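Netirura Contact Record System: Review for Family Support Charities

Prepared by Etornam Lamptey, 11 January 2007

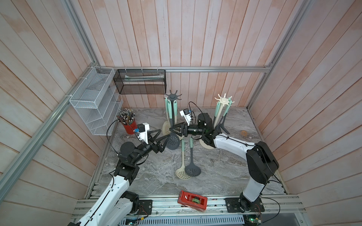 Background to the review

Organizations that supervise visits between children and parents who live apart must keep accurate records. Arrival and departure times, the names of the adults present, the staff on duty and any concerns raised during a visit may all be requested later by a court or a social worker. Many smaller charities still keep this information in bound books and paper folders.

Netirura is a record system sold to family support charities by Furine. It consists of a desktop program, a set of printed forms that match its screens, and a user manual. The Abubakari Family Center used the system from April until the end of the year, and this review draws on that period of use. The center paid the standard price and received no discount from the supplier.

Setting up

The program was installed on two office computers. Installation was simple, but the transfer of existing records was not. The center held 378 family files on paper, and the program offers no means of importing details from a spreadsheet. Each file had to be typed in by hand. Furine's sales leaflet describes the system as ready for immediate use, and charities with more than a few families should treat that statement with caution.

The manual is clearly written. Its chapter on user permissions is the strongest part and should be read before any accounts are created. By default, every user can open every file. The center changed this setting at once, so that visit supervisors could see only the families assigned to them.

Daily use

The booking screen shows one day at a time, with rooms across the top and hours down the side. Staff learned it quickly. Double bookings are blocked, and the system gives a warning if two families marked as "keep apart" are placed in the building during the same hour. This warning was considered the most useful feature of the product. It does not, however, take account of arrival times, and staff still had to check by eye that one family would be gone before another reached the front door.

Visit notes are entered on a single page. The note is locked when the supervisor signs off, and later additions appear beneath it with a date and a name. This arrangement suited the center's legal adviser. Supervisors were less pleased with the limit of 2,000 characters for each note. It was enough for an ordinary visit but too short when a serious matter had to be set down in full. A second note can be opened, although the two are printed on separate sheets and can easily become parted.

The printed forms are of good quality and fit a standard binder. They were used whenever the computers were occupied and typed up afterward.

Reports

Netirura produces quarterly totals of visits held, visits canceled and families referred. The figures agreed with the center's own count. Reports cannot be adjusted, and one funder required a breakdown by referring agency that the program could not supply. That table was prepared by hand each quarter.

Cost and support

The license costs $700 for the first year and covers 3 computers. Renewal is charged at a lower rate. Telephone support is included during office hours, and calls were answered politely, though requests passed to the technical department sometimes waited more than a week for a reply.

Comparison with Prutoda

The center previously tested Prutoda, a general membership program used by a number of clubs and community groups. Prutoda costs less and has far more flexible reports, but it has no locked notes and no means of keeping families apart in the schedule. A charity whose work is mainly classes or drop-in sessions may find it sufficient.

Recommendation

Netirura is recommended for centers that supervise visits regularly and can set aside staff time for entering existing files. It is not recommended for charities that need detailed funding reports, unless they are willing to prepare these separately. Furine has stated that a longer note field is planned for the next version. The center has renewed its license for one further year.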